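Skutora — Línea de clasificación textil
Acta de la reunión extraordinaria de seguridad y fiabilidad
Fecha: 28 de marzo de 2018
Lugar: sala Prirach
Asistencia: operación, mantenimiento, software de control y prevención. Excusa su ausencia compras.

1. Acta anterior
Se aprueba sin cambios. Queda pendiente el plano de cableado revisado.

2. Incidencia 342: apertura no ordenada de la pinza derecha
Operación expone los hechos. Durante un ciclo de clasificación en la celda Ji, la pinza derecha abrió sin orden registrada y soltó la prenda durante el traslado. El brazo completó la trayectoria con la pinza vacía y el sistema dio el ciclo por bueno. No hubo daños personales ni materiales. El operador detuvo la celda con el pulsador y la dejó fuera de servicio hasta la llegada de mantenimiento.

Se repasa la disposición de la mesa y la altura de aproximación a los recipientes, que prevención pide incluir en el análisis.

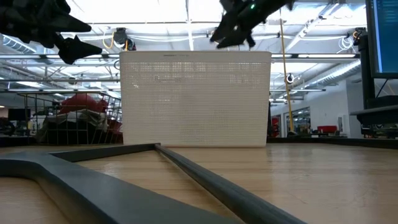
Figura 1. Cesta blanca perforada sobre la mesa; pinzas en alto, sin contacto.

Mantenimiento informa de que el registro muestra una caída de comunicación de 26 ms con el controlador de la pinza. Al restablecerse el enlace, el controlador Ferham arrancó en su estado por defecto — abierto — y no comunicó el reinicio al nivel superior. En la revisión posterior se localizó un conector con holgura en el mazo del brazo derecho. Se sustituyó el mismo día.

Software señala que el fallo de fondo es la falta de comprobación de presencia de prenda tras el cierre. El lazo actual solo verifica que el brazo ha llegado a la posición de destino.

3. Ensayos de reproducción
Se repitió la secuencia durante unos 2000 ciclos, con cortes de enlace provocados. La apertura se reprodujo en 14 de ellos, siempre con el brazo en movimiento. Con el brazo parado el controlador conservó el último estado. No hay explicación cerrada para esta diferencia y el punto sigue abierto.
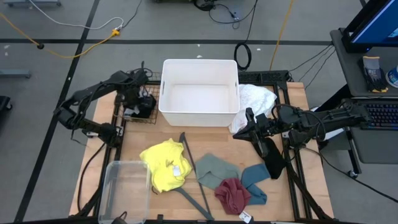 Figura 2. Celda con los dos brazos; la pinza derecha sujeta una tela negra.

Prevención pregunta si la caída de una prenda puede arrastrar cables o recipientes fuera de la mesa. Mantenimiento lo considera poco probable con textil ligero, pero no lo ha ensayado con prendas pesadas. Se acuerda hacerlo antes de levantar la limitación de velocidad.

4. Aproximación a baja altura
Operación comunica un segundo asunto, sin relación demostrada con el anterior: en tomas cercanas al tablero, los dedos pueden rozar tejido contiguo al que se quiere recoger.
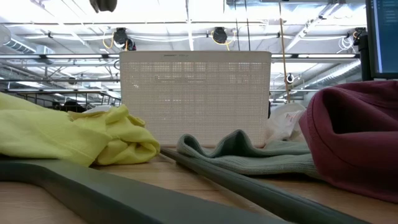 El margen vertical configurado es el mismo para prendas planas y para montones. Software propone separarlos en dos parámetros y limitar el par de cierre en la última fase del descenso. Mantenimiento no se opone, siempre que el cambio se pruebe primero a velocidad reducida.

5. Acuerdos
5.1. Mantener la velocidad reducida en la celda Ji. Responsable: operación.
5.2. Configurar el controlador para conservar el último estado tras un reinicio y emitir alarma. Responsable: software.
5.3. Revisar los conectores de ambos brazos y fijar el mazo con brida adicional. Responsable: mantenimiento.
5.4. Ensayar la caída con prendas pesadas y entregar informe. Responsables: mantenimiento y prevención.
5.5. Consultar al proveedor el comportamiento observado con el brazo parado. Responsable: compras.

6. Ruegos y preguntas
Prevención solicita que el parte de incidencia recoja la posición del brazo en el momento de la parada. Se acepta.

La incidencia 342 permanece abierta. Próxima reunión: a la entrega del informe del punto 5.4.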